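The Grimeck Standing Cup Holder is one of those small things you don't think about until the sleeve of paper cups has rolled off the counter for the third time in a morning. It keeps your cups upright and together on its own little foot, and it has been a steady favourite with our café and church hall customers for years.

## The base

We're rather fond of this part. It's white and softly rounded at the front, with a stepped rim that follows the curve, and it looks tidy on a pale wooden table -- or on anything else, really.
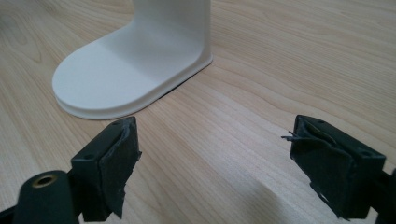
*White base, with its rounded front and stepped rim.*

Wipe it over with a damp cloth and a drop of dish soap. Please don't use scouring pads, as they dull the colour.
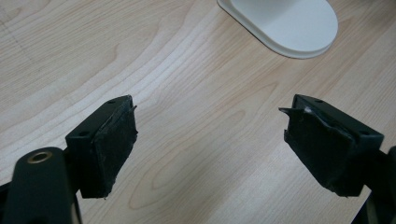
## The cups

Any ordinary paper cup up to 9 oz should nest nicely. We sell the Arnasska floral cups by the sleeve of 100, and they're lovely for a spring tea in April (or any other month!).

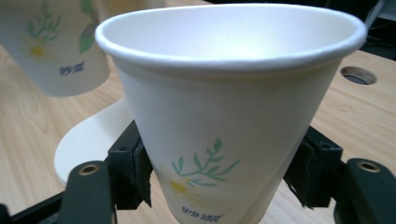

*Paper cup with rolled rim and printed green sprig.*

## The cylinder

The tube is clear acrylic and open at the top, so you can see when you're running low and drop in a fresh stack without taking anything apart.

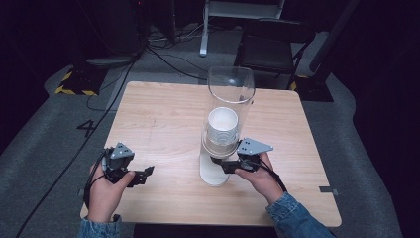
Leave a bit of space overhead for refilling, and keep it away from the kettle if you can. Spare tubes are kept at our Haltwood warehouse under part number 315 and usually go out within 2 working days. Ask for Lucyna Wasilewska if you'd like help matching your cups -- she's happy to post you a sample.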